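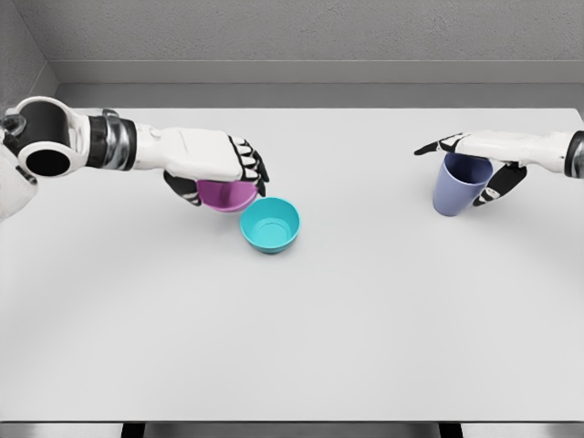

Slide 1. A magenta bowl, a turquoise bowl and a lavender-blue cup on and above a white table.

Last updated: 16/01/2021
Reading time: 2 min

Choosing colors for a small café: speaker notes

Good morning, and thank you for coming so early. Start slowly, wait until the door is closed.

My subject is color on the table. I worked 12 years with small cafés in Ludalow, and the question I hear the most is which plates to buy. People ask it very late, when the walls are already painted and the money is almost gone.

Slide 2. The Quintana café. They had 51 seats and all the dishes were white. The owners wanted more life, so they bought everything in orange. The soup looked tired in it. After one season they went back to white for the food and kept orange for saucers only. Mention the price here: 3,335 for the full set, and most of it is still in the cellar.

Slide 3. Light. Please test a cup in the room where it will be used, in the morning and again in the evening. Warm bulbs make blue look gray. In April I carried the same green bowl to three tables in one café, and the staff believed I had three bowls. (Pause, people usually laugh.)

Slide 4. Replacement. Dishes break - this is normal. Ask the supplier how long the color will stay in the catalog. Broreo changed its blue while we were in the middle of an order, and the two blues did not like each other. Now I write the color number in the contract.

Slide 5. Budget. For a first order I suggest to keep 900 aside for the second one. Buy the neutral pieces first, use them for some weeks, then add one strong color. If you have doubt, begin with the cups, which are cheaper to change than plates.

If there is time, show the sample box from Futel and let people hold the pieces. Ask them to choose before they look at the price.

Questions. Repeat each one in the microphone, the back rows do not hear well.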